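Home | News | Papers | Jobs | Follow

Ruddock editor on the weekly that came back from the dead

Saturday, January 22, 2022
By Zhiqiang Guo

Gaëtan Rey has closed the Judcombe Ruddock once already, and says he was good at it. "The farewell issue sold out," he says. "I did wonder whether we should do one every month."

The paper went back into print in October, with a staff of two and a cover price that Rey describes as "less than a coffee, more than the coffee here." The first run was 600 copies. By Monday lunchtime there were 12 left, most of them in a store that had filed them under greeting cards.

Rey learned the trade in Sodness, on a daily that has gone through three owners and is down to one working phone. He doesn't miss it much. "We had a meeting to plan the meeting about the website. Somebody took minutes. I still have them."

The new Ruddock runs planning notices, school sports, obituaries and a letters page that was taken over within a week by an argument about hedges. Rey has let it go on. "Both sides buy the paper."

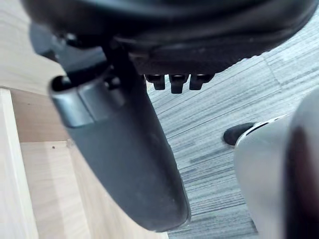 Zhiqiang Guo

Advertising is slower. A tire shop has taken the back page through spring, and a funeral home is "thinking it over, at their usual speed." Rey wants 65 regular advertisers by the end of the year and will not say how many he has now.

Would he close it again if he had to? "I've kept the headline," he says. "It only needs a new date."

Contact us | © 2022 | Back to top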